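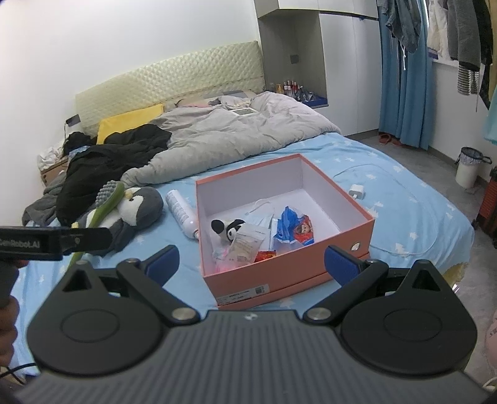 箱を送る人、箱を待つ人

実家から荷物が届くと、私はまず伝票の品名欄を見てしまいます。母の字で「食品他」。この「他」が曲者で、過去には使いかけの輪ゴムの束とか、私が中学のときに編みかけでやめたマフラーとかが入っていました。いや、いまさら続きは編まないよ、お母さん!

今回の特集は、そんな「詰め合わせて送る」文化のお話です。きっかけは編集部の雑談でした。宮崎出身の同僚が「うちは段ボールを開けると必ず新聞紙に包まれた日向夏が出てくる」と言い出して、そこから各家庭の箱自慢が止まらなくなったんです。レトルトカレーばかり14袋という家もあれば、お米の袋に千円札が埋まっている家もある(お米を研ぐ直前に気づいたそうです。危ない)。

詰めるのが好きな人たち

話を聞きに行ったのは、小さな雑貨店「フリルノラ」を営む藤本ひよりさん。お店の奥に作業台があって、お客さんが好きなものを持ち込んで箱に詰め、そのまま発送できるんです。店の商品を買わなくてもいいというから太っ腹。

「最初は包装紙を売るつもりだったんですけどね。みなさん、紙より詰め方の相談をしていかれるんですよ」と藤本さん。いちばん多い質問は「隙間をどうするか」だそうで、答えは意外とあっさりしていました。お菓子で埋める、以上。個包装のおせんべいやティーバッグは形が融通きくし、もらった側も緩衝材を捨てる手間がない。なるほど、うちの母の輪ゴムも緩衝材だったのかもしれません。

私も台を借りて、大学時代の友人に一箱こしらえてみました。紅茶、のど飴、近所のパン屋のラスク。そこまでは順調だったのに、手紙で手が止まりました。何を書いても照れくさくて、結局「元気?」とだけ書いた付箋を蓋の裏にぺたり。藤本さんには「それで十分届きますよ」と笑われました。

お茶は小袋がえらい

詰め合わせの定番といえば、やっぱりお茶。一回分ずつの小袋なら軽いし、好みに合わなくても職場で配れます。私は最近、缶より断然小袋派になりました。缶でもらうと最初の一週間だけ張り切って、あとは戸棚の奥で眠らせてしまうんですよね……。種類がばらばらだと「今日はどれにしよう」と朝から迷えるのもいい。

ちなみに送料は、箱を一回り小さくするだけで変わることがあります。私の場合、228円の差でした。ラスクがもう一袋買えるじゃないですか! 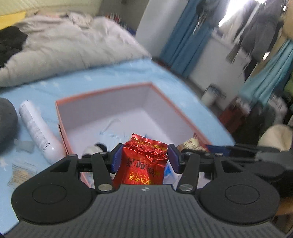
881通のお礼状

もうひとり、どうしても会いたかったのが小倉義則さんです。元高校教師で、卒業生や遠くの親戚に季節の箱を送り続けてきた方。居間の棚には、返ってきたお礼状がファイルに綴じてありました。その数、881通。几帳面に通し番号まで振ってあるんです。

「返事がほしくて送っとるわけじゃないんだが、来ると嬉しいもんだから、つい次を送る」。見せてもらった一通には、箱に入っていた干し芋を赤ちゃんが離さなかった話が、便箋いっぱいに書いてありました。別の一通は「先生、昆布は前回のがまだあります」の一行だけ。私はこっちのほうが好きです。

小倉さんの流儀は、重いものを下に、割れるものを真ん中に、そして最後に一つだけ「用のないもの」を入れること。拾った松ぼっくりとか、古い切手とか。去年の5月には将棋の歩を一枚入れたところ、受け取った教え子から「と金になりました」と裏返した駒が返送されてきたそうです。いい話すぎて、取材中なのにメモを取る手が止まりました。

帰りの電車で、母に久しぶりに箱を送ろうと決めました。中身は海苔と入浴剤、それから輪ゴムの束。品名欄にはもちろん「食品他」と書きます。マフラーは、まだ押し入れです。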